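The **Kurnine** is a hand-held gripper kit sold by the small firm Fekov, meant for people who want to record everyday handling tasks in homes and workshops. It is worked by squeezing a trigger, it weighs little enough to be used for a good part of a morning, and it has picked up a loyal following among small teams who would sooner gather their own material than buy it ready-made.
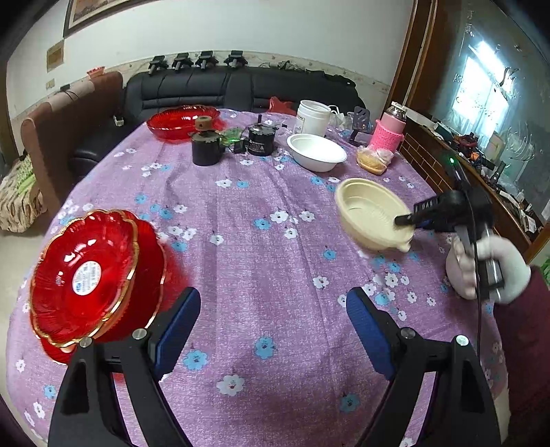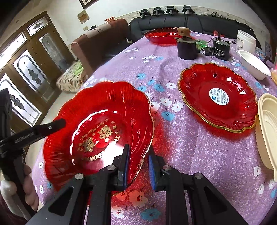
## Background

Fekov began as a repair business for classroom robot arms, and the first Kurnine grew out of a box of spare fingers and a good deal of patience. Þórey Bach, who joined the firm to look after its spare parts and ended up leading the design, wanted something a person could pick up and understand before the coffee was ready. Her early drawings already have the two mirrored fingers and the soft ridged pads that owners know so well today, although the handle went through several shapes before everyone in the office could hold it comfortably (the left-handers were the last to be satisfied, and they made sure it was known).

The name comes from the lane where the first workshop stood. A rival spelling, "Kurnin," turns up in the first printed manual and is still used fondly by some longtime owners.

## What is in the kit

The kit comes in two versions. The single set, called Finska, has one gripper, a spare pair of pads, a cable, a small screwdriver and a printed guide. The double set, called Baptiste, has two of everything and adds a padded case, and it is the one most people end up with, because so many household jobs want two hands. Finska costs $2000 and Baptiste costs $3000, and replacement pads are sold in pairs by mail.

## Use

Most owners start with tableware. Plates and bowls have thin rims, they come in every sort of curve, and a slip shows up right away, so they make good practice for learning how hard to squeeze. The guide suggests beginning with one bowl on a tablecloth, lifting it a little way, and setting it down again until the motion feels easy, then going on to plates and finally to taking a single plate off a stack. That last job is widely thought to be the hardest in the book, and the guide gives it four full pages, with a kind word of encouragement at the end of each.

Fekov recommends 500 recorded attempts at any one task before moving to another. Plenty of owners stop well short of that and report being perfectly happy with what they have.

## Reception

Reviews have been friendly on the whole. The pads get the most praise, especially for their hold on smooth rims, and the trigger is often called gentle on the fingers. Complaints tend to gather around the cable, which some people find a nuisance when reaching across a wide table, and around the case, whose zipper was changed after serial number 201 and is much better for it.

The guide has its own admirers. It was written mostly by Bach, in a chatty style that wanders off now and then into advice on choosing a chair, and a second edition is planned for July with a longer chapter on bowls.

## See also

- Parallel grippers
- Teaching by demonstration
- Trigger-operated tools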